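Home | Features | Research | Archive | Subscribe
2 min read

Learning from fewer attempts

Researchers at the Sinine laboratory in Brirkden have spent the period since April asking how much practice a two-armed robot needs before it can handle simple blocks. Their method, named Skotow, trains on 500 demonstrations where the earlier system used 1,000.

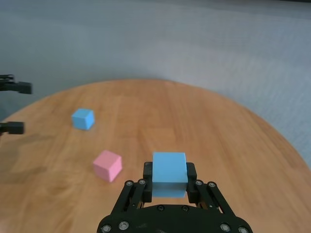 The saving comes from selection. Attempts that closely repeat one another are set aside before training begins – a step the Dumitrescu programme, which funds the work, now intends to test on softer objects.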